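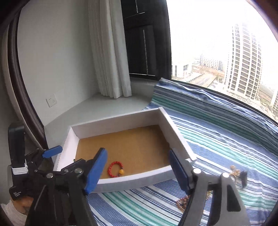

Page 11

Section 3. Setting Up Your First Sector Fund Basket

Welcome back! If you have worked through Section 2, your Voyle account is open, your bank is linked, and you have chosen a password you will still remember in September. In this section we will build your first basket of exchange-traded funds and tell the software how much of each one you would like to hold. Set aside a quiet half hour the first time through – it goes much faster after that, and there is no prize for rushing.

A basket is simply a group of funds that you buy and look after together. You can keep energy funds in one, bond funds in another, or mix everything up if that is how you like to think about your money. Voyle doesn't mind either way, and you can always move a fund from one basket to another later on (see Section 6).

Before you begin

Please make sure your cash balance shows as Settled on the Home screen. Money sent from your bank will say Pending for a little while, and you can build a basket during that time, but the Buy button will stay gray.

3.1 Create the basket

1. From the Home screen, choose Baskets, then New Basket.

2. Type a name. Anything up to one line is fine. In the sample screens we have called ours Prarnamero, but most people pick something plainer, like "Energy" or "College money."

3. Choose a starting amount. The smallest basket Voyle will accept is $1000. If you type in less, the box turns red and waits patiently for you to change it.

4. Press Save Draft. Nothing has been bought yet, so you can stop for a cup of coffee and come back whenever you please.

Note: Drafts stay in your account until you delete them. Prices shown in a draft are refreshed each time you open it, so please don't be alarmed if the numbers have moved overnight.

3.2 Add your funds

1. Open your draft and press Add Fund.

2. Type the ticker symbol, or part of the fund's name, in the search box. The Horkex price feed covers 1415 funds at the time of writing, and 979 of those can be bought in fractions of a share. Look for the small letter F beside the ticker.

3. Press the fund's name once to open its summary card. You will find the yearly expense ratio, the number of holdings, and the average daily volume. Do take a moment with the expense ratio, especially if two funds look like twins. Over many years a small difference in cost can add up to a surprising amount of money.

4. Press Add to Draft. Repeat for each fund you want.

Caution: Some energy and metals funds hold futures contracts and others hold shares in the companies that drill, dig, or ship. They can behave very differently, even when the names are nearly the same. Read the Type line on the summary card before adding either kind.

Caution: Funds marked Leveraged are reset every day and are meant for short holding periods. Voyle will ask you to confirm twice before adding one.

3.3 Set your targets

1. Press Targets. Each fund appears with an empty percentage box.

2. Fill in the boxes until the total at the bottom reads 100. If you would like equal amounts in every fund, press Split Evenly and the arithmetic is done for you.

3. Choose a drift limit. This is how far a fund may wander from its target before Voyle sends you a message. The factory setting is 5 percent, and it suits most people nicely.

4. Press Save Targets.

Note: A drift message is only a message. Voyle never buys or sells on its own unless you have turned on Auto-Rebalance, which is covered in Section 5 – and if your basket is in a taxable account, please read that section all the way through before you switch it on.

3.4 Place the order

1. Press Review and check every line, including the estimated cost.

2. Choose Market or Limit. A market order goes through at the best price available when it reaches the exchange. A limit order waits for your price or better, and may not fill at all.

3. Press Buy, then enter your Pelteck security code.

4. Keep the confirmation number until the basket shows as Filled.

If the basket still shows as Partly Filled after the market closes, turn to Section 9, Orders and Messages.

Section last revised 4 May 2018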